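Inder Teach Kit – hand guiding and remote control for tabletop arms
Home > Refurbished and new > Teaching equipment
Listing last revised 17 Sep 2022
Stock code 1423
Supplied by Nemwood, Flivham

We sell this kit and we use it ourselves, so this page is longer than the maker's and a good deal less excited. The maker says that anyone can teach an arm a new job over a cup of tea. We would put it differently. Anyone can show an arm a job. Whether the arm can do it afterwards with the fruit in another place is a separate matter, and you should budget for that before you budget for the kit.

What you get

Leader handle with trigger, for driving the arm from a chair
Guide mode button, for pushing the arm about by hand
Recording software, one seat
Two fixed camera brackets and one wrist bracket (cameras not included)
Cable set, 5 metres
Printed manual, translated, patchy in places

Our test job

The maker's own demonstration is stacking identical blocks, and we don't think it tells a buyer much. We used a kitchen table layout with a lime, a lemon and a tray. Both fruits start on the bare table and both should end up on the tray, with everything else left alone. 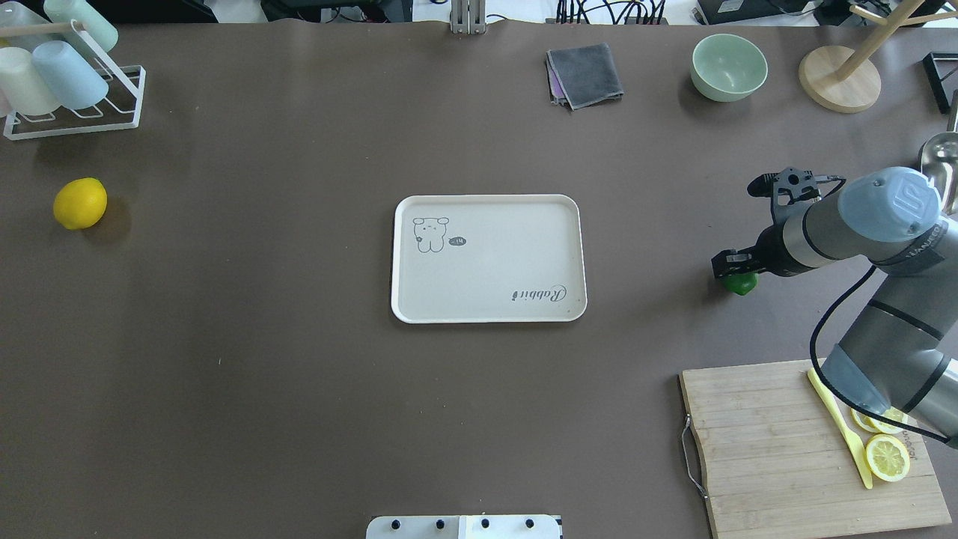

Driving from the leader handle took most of us an afternoon to get used to. The trigger is light and there is very little feel coming back through it, so you judge your grip by eye. With citrus you can get away with that. We would not care to try it with a ripe tomato, whatever the brochure shows. Guide mode is easier on the nerves, but your own arms end up in the view of the head camera, and recordings made that way were less use to us for training.

We recorded 81 runs of the lime and lemon job over two visits to our Pickering workshop. The software saves a run without complaint even when the operator has dropped something, so somebody has to sit and go through the lot afterwards. There is a "quality score" beside each run. We could find no explanation of it in the manual and we ignore it.

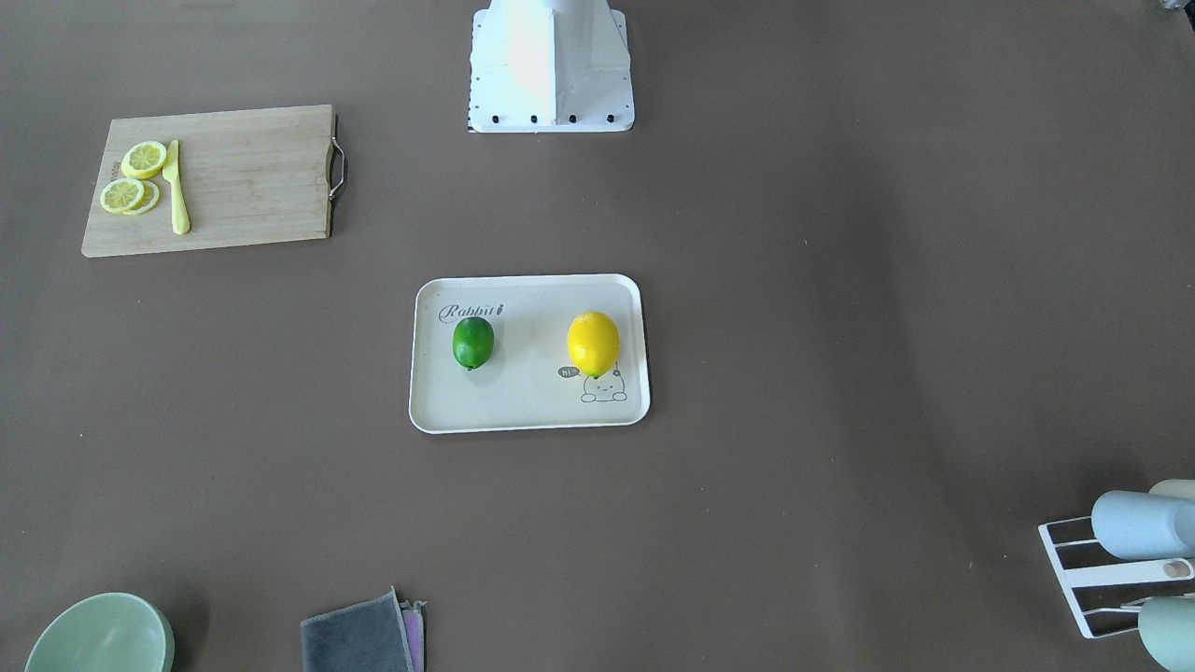 A finished run should end with both fruits on the tray, and you would think the software could be told so. It can't. You mark success yourself with a key press, and if you forget, the run goes in unmarked. An update has been promised for October. We have been promised updates before.

The wrist view

Do fit the wrist camera. The fixed views are good for seeing where things are on the table, but they say much less about how an object is sitting between the fingers. The bracket supplied is decent – the best made part of the kit, in our opinion – although the screws are soft and we swapped ours.

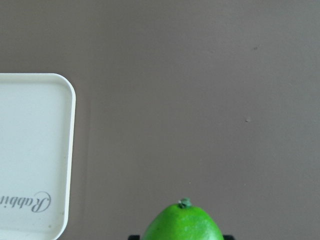 Delay on the wrist feed was small enough to live with on a wired connection. Over wireless it wandered, and a wandering delay is worse than a steady one when you are closing in on something. The box says wireless ready. Buy the longer cable.

Resetting between runs

The maker's figures for runs per hour leave out the time spent putting things back. Ours don't, and ours are a lot lower. Move the fruit to a fresh spot each time as well. If the lime always starts beside the cutting board, what you have taught is a trip to that spot, and the arm will make it very nicely with no lime there. 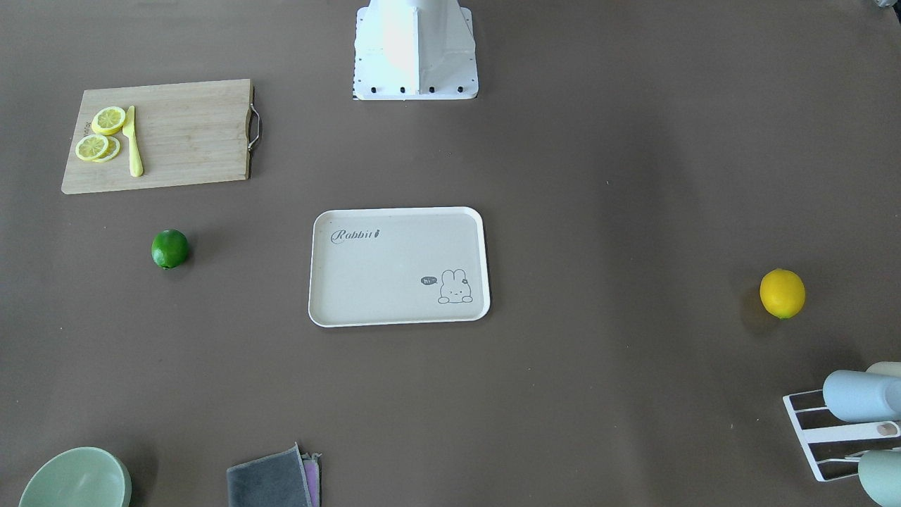
Vary the lemon too, and leave a bit of clutter on the table if your real table will have clutter on it. A rack, a bowl and a folded cloth are enough to show up a weak set of recordings.

Who should buy it

Colleges and small labs that already own a suitable arm and have someone with the patience to record properly. If you were hoping to save on a programmer, we would talk you out of it over the phone.

Warranty: 2 years on the handle, none on the cables
Delivery: from Flivham, or collect from Pickering by arrangement
Price: on request, as it moves with the exchange rate
Returns: accepted unused, with the software seat not activated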